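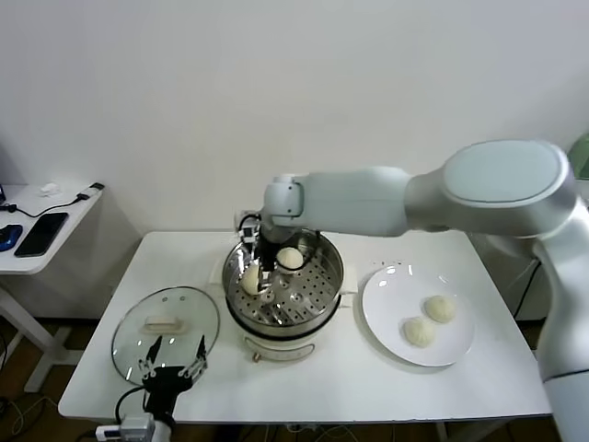
The first thing our members will ask is whether it steams as evenly as a bamboo basket over a wok, and the second is where they are supposed to put the lid. The comment reached us from a reader of the Zamudio Home Equipment Bulletin shortly after the Larona electric steamer was announced for review, and both questions have been kept in view throughout the report that follows.

Electric Steamer Review: Larona Countertop Steamer
Zamudio Home Equipment Bulletin
9 September 2019

Scope of the review

The Bulletin reviews small kitchen equipment for households, staff kitchens and shared residences. The Larona is a compact round steamer with its own heated base, intended for use on a table or counter away from the stove. It was assessed over several weeks, beginning in June, with filled buns, plain buns, vegetables, eggs and reheated rice. Buns received the most attention, as they are the food most buyers of this type of appliance intend to prepare and the one that shows faults most readily.

The steamer was purchased at retail. The manufacturer was informed of the review after testing had ended and was given no opportunity to alter the findings.

Construction

The pot is stainless steel with a polished finish, and the perforated tray sits down inside it. The tray has rows of small round holes with a few larger openings among them. Steam rises over most of the surface, and the larger openings also let water drain back into the pot. Small items such as peas or diced carrot will fall through them, and a piece of parchment is advised.

The base is white and cream, with a single small control knob at the front. There is no display, no clock and no program menu. Reviewers who were accustomed to digital models considered this a drawback at first and had mostly withdrawn the objection by the second week. The knob can be set without instruction. Its markings are rather faint, however, and readers with limited eyesight may wish to examine the unit in a store before purchase.

Short handles project from either side of the rim. They are adequate for lifting a cooled pot. When the steamer has been running they become too warm to hold, and the manual says so. Full-length oven mitts fit around them awkwardly; folded cloths were found to be more secure.

The finish of the pot is good but shows every fingerprint and water spot. Households with hard water should expect to wipe the rim after each use.

Performance with buns

Capacity is the principal limitation. The tray will accept 3 filled buns of ordinary size, though at that number they expand until their sides meet and must be pulled apart, usually with some loss of skin. Results were more consistent with 2, set well apart toward opposite sides of the tray. Each bun then had steam on all sides and kept a smooth, rounded top. A household of four will be cooking in batches, with a plate beside the steamer to receive the finished buns.

That plate deserves some thought. Buns placed directly on cold ceramic collected moisture underneath and became tacky within a few minutes. Warming the plate beforehand reduced the problem, and a wide plate with a low rim was easier to work from than a bowl. Buns left nearly touching each other stuck lightly at the sides as they cooled. A small gap is sufficient.

Pleated buns held their folds well. Those shaped with a loose closure opened slightly at the top, as they did in the stove-top pot used for comparison, and the fault was attributed to the shaping. Plain buns were even in color and texture. Frozen buns were acceptable, with a somewhat wetter underside.

In reply to the reader's first question: bamboo remains the better material where condensation is concerned. It absorbs moisture that a glass lid returns to the food. Wrapping a thin kitchen towel around the lid, with the corners gathered on top well clear of the heated base, brought the Larona closer to the bamboo result than we had expected.

The lid

The lid is clear glass with a thin metal rim and a white rectangular handle. It allows the cook to check on the food during the early stages, before condensation clouds it. The handle stayed comfortable to the touch and gives a firm grip.

As to where the lid should go, the manufacturer has supplied no answer. There is no hook, slot or stand on the body. Users should reserve a clear space on the table in front of or beside the appliance, and should lay a cloth there if the surface is easily marked - a lid fresh from the pot carries a good deal of hot water. It should be lifted with the far edge raised first, so that steam escapes away from the face.

Other foods

Broccoli and green beans cooked evenly. Eggs were satisfactory, though they tended to roll toward the larger openings when the pot was moved. Rice reheated in a shallow dish was soft and separate. The longest continuous run was 45 minutes, for a small pudding, and the water had to be topped up before the end. The unit gives no warning when the water is low, and this is the most serious criticism recorded in the review.

Cleaning and storage

The tray lifts out and may be washed by hand. A soft brush is needed for the holes, where dough dries hard if left overnight. The heated base must not be immersed. The steamer occupies little more shelf space than a medium saucepan.

Comparison

The Grasomix, reviewed in an earlier issue, has a timer and a low-water alarm but a plastic tray that retained odors. The Zornik has a second tier and is better suited to larger households, although its upper tray cooked noticeably more slowly than the lower.

Recommendation

The Larona is recommended for one or two persons who steam small quantities often and who will remain nearby while it runs. It is not recommended for unattended use or for kitchens serving groups. Readers requiring the full test notes may request them by mail, quoting report 1675.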